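# Property notes: what changes for small commercial leases this year

January 18, 2023

Owners and tenants of small office buildings have been asking us about the way shared costs are billed when a lease rolls over in the middle of a tax year. The short answer is that the lease wording decides it, and a lot of the older wording doesn't say much.
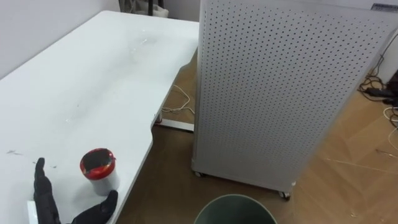

Most of the questions come from buildings where the property tax bill went up after a reassessment. A tenant who signed under the old assessment may have agreed to pay a share of any increase over a "base year." If the lease renews and the base year isn't reset, the tenant keeps paying the increase measured from the original year. If it is reset, the owner takes on the increase so far and the tenant pays only what comes after. Either arrangement can be fair, depending on the rent. Trouble starts when the renewal letter is one page long and leaves the base year out.

Kiser Court is a good case. The building has 17 suites, and the leases were written over a long stretch by different managers. When Likach Property Management took over the billing in November, it found 4 different ways of working out a tenant's share. Some leases used rentable area, some used usable area, and a few gave a flat percentage with no explanation of where it came from. The shares added up to more than 100 percent of the tax bill. Likach has since sent corrected statements and is crediting the difference against rent.

If you own a building, add up the shares in all your leases before the next bill goes out. Include the empty suites, which are normally the owner's cost. If the total is over 100 percent, fix it before a tenant's accountant finds it. A short amendment signed by both sides is usually enough, but have your attorney read it first.

If you rent, ask for a copy of the tax bill along with your statement. Many leases give you the right to see it, often within a set number of days after you get the statement. Check three numbers: the bill itself, the base year amount, and your share. Check the dates as well. A tenant who moved in partway through the year should be billed only for the months covered by the lease.

**Appeals.** When an owner appeals an assessment and wins, the refund can arrive long after the tenants have paid their shares. Look for a clause that says who gets the money. Vudis Realty now puts one in all its new leases. It passes the refund to tenants in proportion to what they paid, less the cost of the appeal. Tenants who have moved out get theirs by check if they left a forwarding address. Older leases are often silent on this, and owners have read that silence in different ways.

**Improvements.** A reassessment caused by one tenant's build-out can raise the bill for everyone. At the Annan Building, new work on the second floor accounted for some 20 percent of the latest increase. The owner there billed that part to the second-floor tenant alone, as the lease allowed. Without such a clause the cost would have been spread over the whole building.

**Sale of the building.** A sale can also bring a new assessment in some places. Tenants sometimes ask for a cap on increases that result from a sale, and owners planning to sell soon should expect that request during renewal talks. A cap for the first few years of the term is a common middle ground.

Rules on assessment and appeal deadlines vary by county, so check with your local assessor's office before relying on any date in an old letter. Next issue we'll cover security deposits on renewals, including what to do when the original deposit was held by a previous owner.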